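Section 4: Setting Up the Trenholm Countertop Water Filter

I wrote this part of the guide after putting the Trenholm together in my own kitchen, so you get my way of doing it along with the official order of things. Set aside an evening. You won't need all of it, but the first flush goes slowly and you don't want to be running out the door halfway through.

Before you start

Check that you have the housing, the Plata cartridge, the diverter valve, two hoses (one blue, one clear) and the little bag of washers. Don't lose that bag! I lost mine under the stove and had to order part 701 to get going again.

Note: the Trenholm fits most threaded kitchen faucets. If yours has a pull-out sprayer, stop here and go to Section 7.

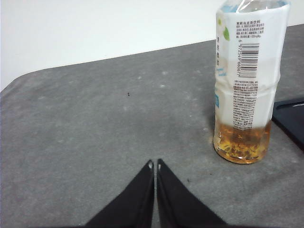 4.1 Fitting the diverter

1. Unscrew the aerator from the end of your faucet. Mine was crusted on, so I wrapped it in a rag soaked in vinegar and went off to make dinner.
2. Drop the flat washer into the diverter. It should lie level all the way around.
3. Screw the diverter on by hand until it's snug.
4. Run cold water with the lever pointing down and look for drips around the collar.

Caution: no wrenches on the diverter, please. The collar is plastic, and once you crack it you're buying part 932, which comes only as a set with both hoses.

4.2 Connecting the hoses

5. Push the blue hose onto the side port of the diverter, and keep pushing after you think it's in. There's a second click.
6. Push the other end into the port marked IN on the base.
7. The clear hose goes into OUT. Point the loose end into the sink for now. 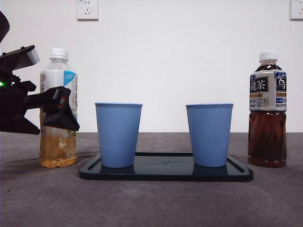
Cabrera wrote in to add that the second click is much easier to feel if you wet the end of the hose first, and that the hose should be cut square if you've trimmed it to length. Good advice, both parts, and I do it that way myself now. I use a sharp utility knife and a scrap of board for the cut (scissors squash the hose and then it weeps at the port forever).

4.3 Putting in the cartridge

8. Twist the housing lid counterclockwise and lift it off.
9. Peel both stickers off the Plata cartridge, top and bottom. The bottom one is see-through and very easy to miss.
10. Stand the cartridge in the housing with the arrow pointing up.
11. Rub a dab of the silicone grease on the lid ring, then twist the lid back on until the two dots line up.

Note: any cartridge with 2505 stamped on the cap fits this housing. The older short ones don't seal, even though they drop in just fine and look perfectly happy in there.

4.4 The first flush

12. Turn the cold tap on halfway and flip the diverter lever to the side.
13. Let it run into the sink. You'll hear coughing and spitting as the air comes out, and the water will be gray with carbon dust for a while.
14. Keep going until it runs clear, then give it another ten minutes.

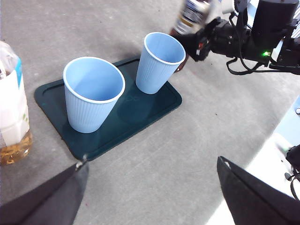
Mila asks whether the flush water has to go down the drain. It doesn't! Once the gray is gone I catch it in a bucket and use it on the tomatoes, or on the porch ferns in November when there's nothing else growing. Just don't drink it or cook with it until you've finished step 14.

Caution: cold water only, every time. The cartridge is rated to 100 degrees Fahrenheit, and a hot tap can go past that in no time. If you do send hot water through by mistake, shut the lever, switch to cold and repeat the whole flush.
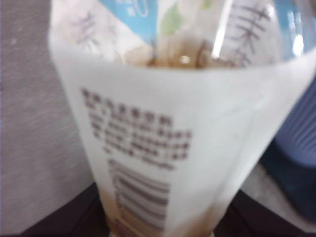
4.5 Setting the reminder

15. Press and hold the button on the base until the light blinks.
16. Press it once for a household of one or two, twice for anything bigger.
17. Wait for the light to go steady, then leave it alone.

The light comes on again when the cartridge is due. If you have hard water you may notice the flow getting weak before then, and in that case go ahead and change it early. I also wipe down the spout with a damp cloth every week or so and check the lid ring for grit whenever I have the housing open. Replacing the cartridge is covered in Section 5.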